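Keep the Paper Timetable at the Stop

By Vesna Yordanov

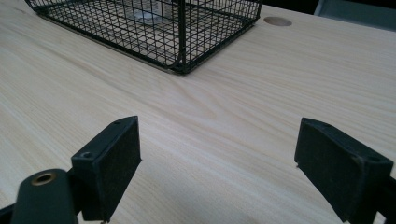

What the city wants to take down

The transit department in Grandby plans to remove the printed timetables from its bus stops, starting in November. In their place each stop will get a small sign with a stop number and a code to scan. The savings go toward the Skoveo app, which shows where your bus is on a map. I have the app and it mostly works. I still think removing the paper is a mistake.

The department's argument is simple. There are 1,047 stops in the system, and each timetable has to be printed, driven out and put into its case every time the schedule changes. The schedule changes 4 times a year. Cases get scratched, rain gets in, and by the end of winter a fair number of the sheets can't be read. Most riders now carry a phone. Put those facts together on one slide and the decision looks easy.

I ride the 36 from Mimico Street to the hospital, and I have done so for long enough to remember when it ran past the old Perić bakery. On that route you can see the trouble with the slide. A lot of the people waiting are going to appointments. Many are older. Some have a phone that makes calls and does little else, and some have a good phone with a battery that is nearly dead by the time they come out. The woman who asks me when the next bus comes is usually holding one. She doesn't want to scan anything. She wants to know whether she has time to sit down.

A number on a wall

A printed timetable tells you what the service is supposed to be. The app tells you what it is doing right now. These are different pieces of information and I would like to have both.

If the app says the bus is 22 minutes away, I know how long I'll wait. I don't know if a bus was due ten minutes ago and never came. With the sheet in front of me I can tell, and I can complain about it with the right time in hand. The department says the full schedule is in the app as well. It is, four taps down, under a menu called Plan, and it opens on the whole route with every stop listed. I tried to find the last evening bus from my own stop and gave up the first time.

There is also the matter of people who aren't riders yet. When I moved to this side of town I learned the routes by reading the sheets at stops I happened to walk past. I found out that the 31 goes to the swimming pool that way. I wouldn't have looked it up, as I didn't know there was anything to look up. A sign with a stop number on it wouldn't have told me a thing.

The cost

Radomir Vukadinović drove for the department for most of his working life and now writes letters to it. He and I disagree about the fare increase, but we agree about this. His view is that the paper costs so much because of how often the schedule is changed, and that half of the changes move a bus by two or three minutes. He would like to see one big change in the fall and one in the spring. That would halve the trips out to the cases, and drivers would be glad of it too.

I'd go a little further. Not every stop needs a full sheet. A stop where buses run every eight minutes all day can get by with a line saying so, plus the first and last times. The stops that need the detail are the ones where a bus comes once an hour, and missing it means standing in the cold for up to an hour. Those stops are mostly at the edges of town, where the phone signal is also at its worst. Under the current plan they lose their sheets first, on the grounds that fewer people use them.

The scratched cases are a fair point. I have stood in front of one with the light on my phone trying to make out whether a number was a three or an eight. But a worn case is a reason to buy a better case. We don't take down street signs when they fade.

What I would ask for

The plan goes to public comment before the first sheets come down, and comments can be made in writing or at the evening meeting at the library, which starts at 6:30. I'm asking for the timetables to stay at every stop with service less often than every 15 minutes, and at the hospital, the station and both high schools. I'm also asking for the phone line to be printed on the new signs in type large enough to read without glasses. The draft design has it at the bottom, smaller than the code.

Radomir wants the old route maps back in the shelters as well – the big ones with the whole city on them. I'd like that, but I'd settle for the times.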